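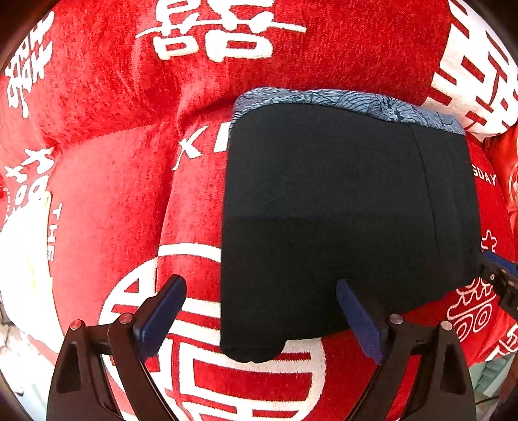
For many years I did not fold underwear at all. I had one drawer, I put everything inside and I pushed until it closed. My mother knew about this and she did not comment, but when she visited she always opened that drawer first. Since January I fold everything, also the boxer briefs, and I do it on the bed, on the red plush blanket with the big white characters. The blanket is soft and it makes small hills, so it is maybe not the best surface, but black clothes are very easy to see on it. With the black pair I like when the waistband stays at the top, the light blue-gray one with the thin swirling lines, so later in the drawer I can recognize it without pulling out the others.

My method is simple. I put the briefs flat with the front down and I smooth them with my hand. Then I fold one side to the middle, and the other side over it. After this I fold the bottom part up in the direction of the waistband. Some people push the bottom inside the waistband, so it becomes a small closed packet. I tried it for 2 weeks and I stopped, the elastic looked tired to me. Maybe it was only my imagination.

The most difficult thing is the legs. If one leg is a little twisted from the washing machine, a piece of fabric always comes out at the corner. Before, I opened everything and started again. Now I press it with my thumb and continue.

My colleague Ovidiu Preda, when I told him about this new hobby, asked me how much time I lose with it. So one evening I measured: a full load from the dryer, with socks and T-shirts, took me 800 seconds. He said this is a long time for socks. I think it is less than one episode of anything.

For the drawer I bought fabric dividers from Wutis, the low ones. They are good, but my drawer is 306 millimeters deep and the divider is a little longer, so it stands with a small curve in the middle. I wanted to change it for the shorter size, and in the shop they told me that it comes only in white. I kept the curved one.

What I still did not solve is the blanket itself. It is too thick for my closet, and when I fold it in four it opens again slowly, like bread. For now it stays on the bed also in the warm months – I put it at the foot side and sleep with the thin one. If somebody knows a good way to fold plush, please write it in the comments.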